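Home | Sell | Buy | Guides | Interviews | Help

Selling the books back: Szu-yu Liao on running Panen

Wed 3 December

Szu-yu Liao is late and so am I. She's got a scanner in one coat pocket and a nursing textbook under her arm, bought off a student at the bus stop on the way over. "Eight quid. She wanted ten. It's last year's edition so eight was fair."

Liao runs Panen, a small buyback outfit for used course books in Wakton. Two rooms, one van, a website she admits is ugly. Students type in the number off the back cover, get a price, print a label, post the book. Money goes out when the book has been checked. Same idea as the big names, much smaller, and she reckons kinder about highlighter.

"A bit of yellow pen never hurt anyone," she says. "Water, yes. Water is the end of a book. If the pages have gone wavy I can't sell it and I can't pay for it."

She started in her second year at college, after paying full price for a chemistry book and being offered pennies for it in June. The shop wanted to sell it on for most of what she'd paid. She put a card up in the canteen. By the end of the week she had 50 books under her bed and no idea what to do with them.

How do you set a price? She laughs. Badly, at first. Now it's down to what the course lists say. Once a lecturer moves to a new edition the old one drops within days, sometimes overnight. "People sit on them. They think, I might need it again. They don't need it again. Sell it the week the exam's done."

September is the mad month. Last September Panen handled 937 books, over half of them going straight out again to first years. Josefina Arancibia does the checking and packing, and she keeps a notebook of what's been left between the pages. Train tickets, mostly. A love letter once, posted back.
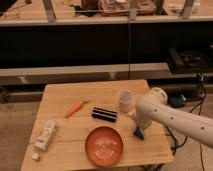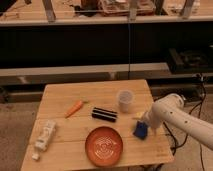 Grading is where the arguments start. Arancibia has four grades and will not budge on them, and sellers ring up to say theirs was "like new" when the spine's gone. So she's begun teaching it to the part-timers with anything to hand, before they're let near a book. Put a few odds and ends out, a carrot, a cup, something black with white stripes, and have each person write down the state of every one without talking. Then compare. "They never agree," Arancibia says over the phone, packing tape going in the background. "One says good, one says worn. Same cup. So then we talk about what worn means, and after that the books are easy."

Does it work? Complaints are down, she says, though she hasnt kept a proper tally.

The rival question. Plodlow, the bigger site, opened a drop-off point near the college in the spring and offered more on nearly everything for a month. Liao lost a lot of regulars. Some came back when the prices slipped. Some didn't. "I'd have gone too. A student with rent due is going to take the extra three pounds. I'm not cross about it."

What she is cross about - access codes. More courses now sell a book with a one-use code for the online half, and once the code's been used the book is close to worthless second hand. She keeps a shelf of them. 192 at the last look, all perfectly good to read. She has been sending boxes of the older ones to a reading room in Cabanatuan, where her aunt helps out, and where a missing code bothers no one. The postage is dreadful.

Would she tell students to buy at all, or just rent? Depends. Rent for the one-term stuff, the module you took because it fitted the timetable. Buy the big core books used, keep them clean, keep them dry, sell early. Don't write your name in biro. Check the number on the back against the listing, all of it, becuase the overseas edition looks the same and isn't.

And take the disc out of the drive before you post the book without it. That happens every week.

She has a van to meet at half past. I ask what's next and get a shrug, then a proper answer halfway out the door. A price check that works on a phone. The current one makes you scroll sideways. "Josefina's been on at me since Easter," she says, and goes off with the nursing book.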